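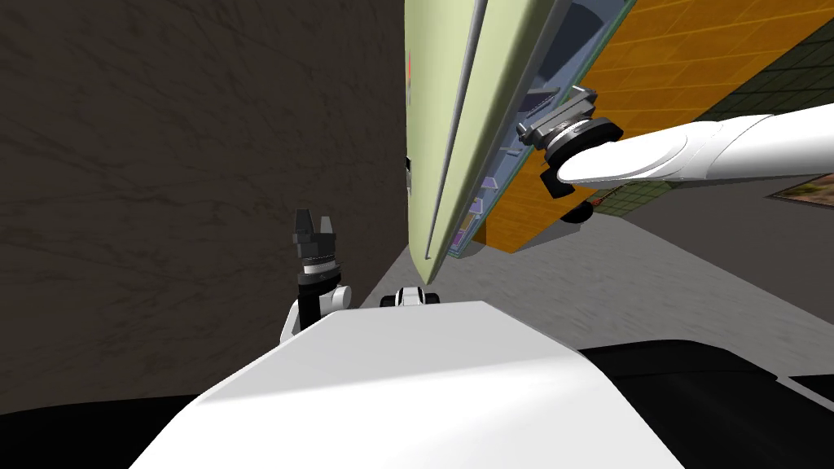 Vorführung durch Fernsteuerung (auch Teleoperationsdemonstration) bezeichnet in der Robotik ein Verfahren, bei dem ein Mensch die Glieder eines Roboters aus der Distanz bewegt und die dabei entstehenden Messreihen als Lernmaterial für eine Steuerungsregel dienen. Zusammen mit der Handführung, bei der die Arme unmittelbar angefasst und bewegt werden, gehört sie zu den Grundformen des Lernens aus Vorführungen. Der Roboter kann dabei real oder simuliert sein. Typisch für simulierte Haushaltsumgebungen sind Aufgaben an Geräten mit Türen: Der rechte Greifer fasst den Innenbereich einer aufgeschwungenen, blassgrünen Gerätetür am Rand, während der linke mit leicht geöffneten, nach oben weisenden Fingern vor einer dunkelbraunen Wand steht. Für das Lernverfahren sind auch die Daten des gerade nicht greifenden Arms von Belang, da die Steuerungsregel für beide Arme in jedem Zeitschritt einen Sollwert ausgeben muss.

Begriff und Abgrenzung

Der Ausdruck „Vorführung“ wird uneinheitlich verwendet. Im engeren Sinn bezeichnet er eine einzelne, vollständig aufgezeichnete Ausführung einer Aufgabe von einer Anfangsstellung bis zu einem festgelegten Endzustand. Im weiteren Sinn umfasst er auch Teilausführungen und Korrektureingriffe, bei denen die Bedienperson eine selbsttätig laufende Bewegung übernimmt und nach kurzer Zeit wieder abgibt.

Von der klassischen Teach-in-Programmierung unterscheidet sich das Verfahren durch die Verwendung der Daten. Beim Teach-in werden einzelne Stützpunkte gespeichert und später unverändert angefahren. Bei der Vorführung dient die Gesamtheit der Aufzeichnungen dazu, einen Zusammenhang zwischen Beobachtung und Stellbefehl zu schätzen, der auch bei veränderter Lage der Gegenstände anwendbar bleiben soll.

Eingabegeräte

Gebräuchlich sind Handregler mit Lageerfassung, sechsachsige Eingabekappen, Datenhandschuhe und kinematisch verwandte Führungsarme. Führungsarme übertragen die Gelenkwinkel direkt, sodass eine inverse Kinematik entfällt. Handregler geben dagegen eine Pose im Raum vor, die erst in Gelenkwinkel umgerechnet wird. In der Nähe singulärer Stellungen kann dies zu unerwünscht schnellen Gelenkbewegungen führen; üblich ist daher eine Begrenzung der Winkelgeschwindigkeit oder eine gedämpfte Pseudoinverse.

Der Greifer wird meist über einen Abzug bedient. Ob dessen Stellung stufenlos oder als Schaltzustand aufgezeichnet wird, hängt von der Aufgabe ab. Beim Halten starrer Kanten, Griffe oder Leisten genügt in der Regel der Schaltzustand.

Ablauf einer Aufzeichnung

Vor Beginn werden die Ausgangslagen von Roboter und Gegenständen innerhalb vorgegebener Grenzen verändert. Die Bedienperson koppelt anschließend das Eingabegerät ein, wobei der aktuelle Versatz zwischen Hand und Greifer als Nullpunkt übernommen wird. Nach Erreichen des Endzustands wird ausgekoppelt und die Aufnahme als verwendbar, eingeschränkt verwendbar oder ungültig gekennzeichnet.

Aufgezeichnet werden mindestens die Gelenkwinkel, die Sollwerte, der Greiferzustand und die Kamerabilder. In der Simulation kommt der vollständige Zustand der Umgebung hinzu, etwa der Öffnungswinkel einer Tür. Dies erlaubt es, eine Vorführung nachträglich mit anderen Oberflächen, Beleuchtungen oder Blickrichtungen neu zu berechnen. Die Bewegung selbst bleibt dabei unverändert.

Besonderheiten bei Türen und Klappen

Eine Tür mit Scharnier lässt nur die Bewegung auf einem Kreisbogen zu. Weicht die vorgegebene Bahn des Greifers davon ab, entstehen Zwangskräfte, die am Eingabegerät ohne Kraftrückmeldung nicht spürbar sind. In der Praxis wird dem durch eine nachgiebige Regelung des Arms begegnet. Eine andere Möglichkeit besteht darin, die Tür nur kurz am Griff zu ziehen und sie danach an der Innenkante weiterzuführen. Der Wechsel der Kontaktstelle verlängert die Vorführung und erhöht die Streuung zwischen den Bedienpersonen.

Erschwerend wirkt die Verdeckung. Das Türblatt kann der Kopfkamera die Sicht auf den Innenraum nehmen, und der eigene Rumpf verdeckt bei steilem Blick nach unten einen Teil des Bodens. Zusätzliche Kameras an den Handgelenken gelten als wirksames, jedoch rechenaufwendiges Mittel.

Datensammlungen und Werkzeuge

Die Sammlung Vemum enthält 1561 Vorführungen zweiarmiger Haushaltsaufgaben, von denen 1012 als uneingeschränkt verwendbar gekennzeichnet sind. Jede Aufgabe wurde von bis zu 3 Bedienpersonen ausgeführt. Die am 14. Februar veröffentlichte Fassung 2 trennt erstmals zwischen Sollwerten vor und nach der Geschwindigkeitsbegrenzung; im April folgte eine Berichtigung der Zeitstempel.

Zur Aufzeichnung dient das Programm Bravton, das Handregler und Führungsarme unterstützt. Gondal ist ein Prüfwerkzeug, das Aufnahmen auf Lücken, Sprünge in den Gelenkwinkeln und abweichende Abtastraten untersucht. Das Dateiformat Memon fasst Messreihen und Bilder einer Vorführung in einem Behälter zusammen und speichert Aufgabenbezeichnung und Kennzeichnung im Kopfbereich.

Grenzen

Vorführungen verschiedener Personen unterscheiden sich in Tempo, Griffwahl und Reihenfolge. Wird über solche Unterschiede gemittelt, kann eine Bewegung entstehen, die keiner der vorgeführten Lösungen entspricht. Mehrgipflige Verteilungsmodelle mindern das Problem. Pausen der Bedienperson werden ebenfalls mitgelernt und führen mitunter zum Stillstand des Roboters, weshalb Abschnitte ohne Bewegung häufig vor dem Training gekürzt werden.

Bei der Übertragung aus der Simulation auf ein reales Gerät treten zudem Abweichungen in Reibung, Scharnierdämpfung und Dichtungskräften auf. Magnetische Türdichtungen werden in vielen Simulationsmodellen nur durch eine konstante Haltekraft angenähert.

Siehe auch: Imitationslernen, Handführung, Inverse Kinematik, Nachgiebigkeitsregelung, Teleoperation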